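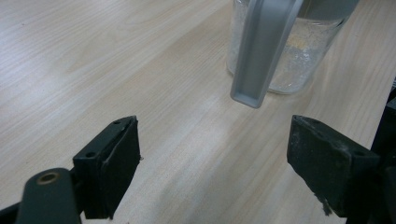
Seasoning granules from the bag into a jar -- how do you do it?

Posted by Babita Dwivedi
Hello everyone. I cook most days with the seasoning granules that come in a soft yellow bag, the kind with chicken, shiitake and kelp. I use a spoon in soup, in egg, in almost all the vegetables. My problem is the storage. I close the bag with a clip, the clip falls, and after one humid week in August I had a brick. I threw away half of it, and I was sorry for that.

So I have bought a small glass jar with a lid on a hinge. Now I want to know what is better: to pour straight from the bag, or to take it out with a spoon? And do you wash the jar before every refill?

My bag is this type, maybe somebody knows it.

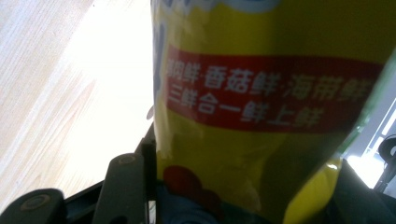 The Chinese text on the red band says that the chicken, the mushroom and the kelp are fresh, and the second line is about three fresh tastes in one. My neighbour says the kelp makes it clump faster. I have doubts about this, but I don't know.

Reply from fleniseck_kitchen
Welcome Babita. Pour, but cut only a small corner. If you open the whole top, the granules come all at once and you will be sweeping them for two days. I cut a corner as wide as my little finger and I squeeze the sides of the bag so that it makes a channel.

Kelp has nothing to do with it in my opinion. Salt and sugar take the water from the air, and most of these mixes have a lot of both.

Reply from sturner565
I disagree about pouring. The bag is soft and it folds when you don't want it. With a dry teaspoon it takes me five minutes to fill a jar and I lose nothing. Also I would keep the rest in the original bag, inside a tin. A jar which you open every day over a steaming pot is the worst place for the full amount.

Reply from Babita Dwivedi
Thank you both. I tried the pouring first, I am sorry Sturner! I put the jar on the bare table, lid open, and held the bag above.
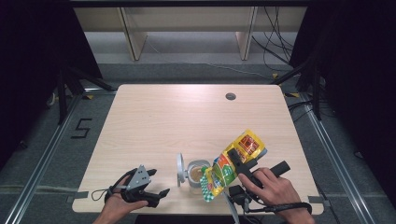 The small jar with its lid up and the bag over it.

I like that I can see through the glass how much there is. What I don't like is the narrow space, because the bag is wider than the jar and wants to go to the side.

Reply from curkov_m
Use a funnel. Or a sheet of baking paper rolled into a cone, which costs nothing and goes in the bin after. I refill for my mother also, and she has 30 small jars, so I have some practice.

Reply from sturner565
A cone of paper is fine, I accept this. But please, not over the bare table. Put a plate under the jar, then what falls can go back.

Reply from fleniseck_kitchen
A plate is one more thing to wash. I wipe the table and finish.

Reply from Yadav_home
I read this with interest. To the question of washing: yes, but then leave the jar open overnight. I once filled a jar that looked dry and had a drop under the rubber. All 100 grams became hard. A few grains of raw rice at the bottom can help too, although my sister finds them in her soup and complains.

Reply from Babita Dwivedi
The rice I know from salt, I had not thought to use it for this. I have written down what I will do from now, please correct me if something is wrong.

1. Wash the jar, dry it, leave it open until the next morning.

2. Put a few grains of rice in the jar, and the jar on a plate.

3. Hold the bag by the top with one hand and let the lower end hang down, so the granules go away from the opening before you cut.
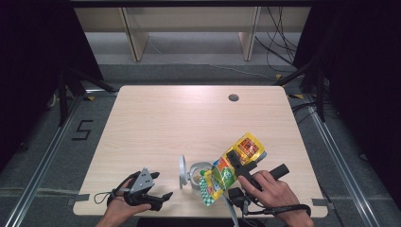
4. Cut one small corner, put the paper cone in the jar and pour slowly.

5. Fold the bag two times, clip it, and keep it in a tin.

Reply from curkov_m
Good list. In number five I would press the air out before folding.

Reply from sturner565
Still a spoon for me, but number five is correct.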